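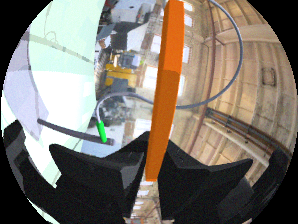
4. Setting up the watering kit

Covers the Rokuvus timer, the Ferkirau pressure reducer and the drip line. Sprayers and the greenhouse mister are in section 5. If you only want to change the watering times, skip to 4.6.

Do this in daylight. Allow a morning. Longer if the old line is still in the ground and needs pulling up.

4.1 Before you start

Check the box against the packing slip. You should have:

- timer, with wall bracket and two screws
- pressure reducer (short, with an arrow on the body)
- filter, with mesh insert
- drip line, 50 metres, one coil
- drippers, bag of 36
- joiners, tees, elbows, end caps
- hole punch
- ground pegs

Not in the box: batteries, thread tape, the hose from tap to first bed, anything to cut pipe with. Kitchen scissors squash the pipe. Use a proper cutter or a sharp knife.

Something missing? Write to the Hanau address on the slip, quote the order number. Don't start and hope. The small joiners from other makers look the same and don't hold.

Leave the coil in the sun for an hour before you lay it. Cold pipe fights back.

CAUTION: Garden water only. Do not conect the kit to a hot tap, a boiler outlet or a pipe that also feeds a drinking tap without a non-return valve in between. Local rules vary, ask your water supplier.

4.2 Fitting the parts to the tap

Order matters. Tap, timer, filter, reducer, hose. Always that way round.

1. Turn the tap on full for a few seconds and let it run into a bucket. Grit, rust, whatever is in there. Turn off.

2. Wind thread tape on the tap, clockwise as you look at the end. Four or five turns.

3. Check the rubber washer is sitting flat inside the timer collar. Screw the timer on by hand. No wrench, no pliers. The collar is plastic and will split.

4. Screw the filter on below the timer. The cap of the filter should point down or sideways so you can get at the mesh later.

5. Fit the reducer. Arrow points away from the tap. If the arrow points at the tap you will get a dribble at the far end and spend an hour looking for a leak.

6. Push the hose on to the reducer tail and do up the clip.

7. Fix the bracket to the wall if the tap is a loose one. It takes the weight off the thread.

8. Tap on, slowly. Look at each joint. A drip at a collar usually means the washer is crooked. Undo it, reseat, try again.

NOTE: Outdoor taps with a built-in frost valve sometimes have a short thread. If the timer wobbles, fit the adaptor (part sold separately, ask for the Jitaru long collar).

4.3 Laying the line

Plan it on paper first. Really. A rough sketch of the beds with the tap marked is enough. Keep the sketch, you will want it in March when everything is under mulch.

1. Start at the tap end. Unroll the coil like a wheel, don't pull it off sideways like thread from a reel or it kinks.

2. Run the main line along the long side of the beds. Straight as you can. Peg it at each corner and wherever it lifts.

3. Where a branch leaves the main line, cut the pipe square and push in a tee. Dip the pipe end in warm water from a flask first, it goes on much easier. Push until the pipe meets the shoulder of the fitting.

4. Use an elbow at any tight turn. If you bend the pipe by hand and it goes flat, cut out the flat bit and join it. It won't recover.

5. Leave every end open for now. No caps yet.

6. Cross a path by going under it. Slit in the gravel, or a bit of old conduit. Pipe left on top of a path gets trodden on and someone trips.

Slopes: run the main line along the top and let the branches go down. Works the other way too but the lowest dripper keeps weeping after the timer shuts, and that plant gets more than its share.

Raised beds: bring the branch up the inside of the wall, not the outside. Strimmers.

Don't use the whole coil because it's there. Any length left over does for repairs. Hang it somewhere out of the frost.

4.4 Flushing

People skip this. Don't. Nearly every blocked dripper in the first month is a curl of plastic from the cutting.

1. All ends open, all branches clear of the soil.

2. Tap on. Let it run until the water at the furthest end is clear, then a minute more.

3. Tap off. Fit the end caps while the line is still full.

4. Open the filter and rinse the mesh. Put it back the right way round, rim towards the tap.

4.5 Drippers

1. Mark where each plant is, or will be. One dripper for a lettuce or a strawberry. Two for a tomato, courgette or young currant bush, one each side. Pots over bucket size, also two.

2. Punch the hole from the side, not the top. Hold the punch straight and turn it as you push. One clean go. A hole punched twice leaks.

3. Push the barbed end of the dripper in until it clicks.

4. Hole in the wrong place? There are stoppers in the bag with the end caps, the little grey ones. Push one in and punch again a hand's width along.

5. Set all drippers to the middle mark. You'll fine tune later.

6. Tap on, walk the line. Every dripper should be dripping, none should be squirting. A squirter is either not pushed home or open too far.

7. Mulch over the pipe if you like but keep the dripper heads clear. Soil over the head gets sucked in when the water shuts off.

NOTE: If the near end runs well and the far end barely does, you've got too many on one branch. Split it with a tee and feed it from both ends. Turning the tap up does nothing, the reducer takes care of that.

4.6 Setting the timer

Fresh batteries, both the same make. No rechargables, the voltage is too low and the valve can stick open.

1. Slide off the back, put the batteries in, close it until the seal bites. The screen flashes 12:00.

2. Hold CLOCK until the hours blink. Set with + and -. Press CLOCK again for minutes. Once more to save.

3. Press START. Choose the time for the first watering. 5:30 in the morning suits most gardens. Midday is a waste, late evening brings slugs.

4. Press RUN. Choose how long. Begin with twenty minutes for beds, ten for pots.

5. Press EVERY. Choose the gap. Beds, every second day. Pots, every day in summer.

6. Press OK. A small drop shows on the screen. No drop means nothing is saved and it wont come on.

7. Leave the tap itself open. The timer can't water through a closed tap. Most of our calls are this.

Engineer menu: asks for a code. The factory code is 1524, shown on older slips as 1,524. Leave out the comma. You shouldn't need this menu unless the valve is being reset, see 4.8.

To water by hand without losing the programme, press MANUAL once. Press again to stop. It stops on its own after an hour anyway.

To skip rain days press RAIN. Each press adds a day. The timer goes back to normal by itself.

4.7 First week

Day after set-up, dig a finger into the soil next to a dripper. Should be damp to the second knuckle. Dry underneath, add five minutes. Sludge, take five off.

Do the same under a pot. Pots lie, the top looks wet when the bottom is bone dry.

Look at the joints again once the pipe has had a few warm days. It softens and the odd one works loose.

Clay soil: longer runs, further apart. Sand: short and often.

Clean the filter at the end of the week, then monthly. More if you're on a tank or a well.

4.8 Problems

Nothing comes out.
Tap closed, drop missing from screen, or batteries flat. In that order.

Timer clicks but no water.
Filter blocked, or hose kinked behind the bracket.

Water won't stop.
Close the tap. Take batteries out, wait two minutes, put back. If it still runs, engineer menu, VALVE RESET, OK. Still runs? Send it back, don't open the case.

One dripper dry.
Unscrew the head, rinse, blow through it. Still dry, swap it.

Wet patch with no dripper near.
Mouse, fork or spade. Cut out the bad bit and join.

Screen blank in hot weather.
Goes dark in full sun, comes back when it cools. Hang a bit of board over it.

4.9 Before frost

1. Tap off. Press MANUAL to let the pressure out.
2. Unscrew timer, filter and reducer. Shake the water out.
3. Batteries out.
4. Open all end caps. Leave the line in the ground.
5. Store the parts indoors, filter cap loose.

CAUTION: A timer left on an outside tap over winter will crack. Frost damage is not covered.

Corrections to this section go to Theresia Hollenstein at the Hanau office, with the section number please.

Next: 5. Sprayers and mister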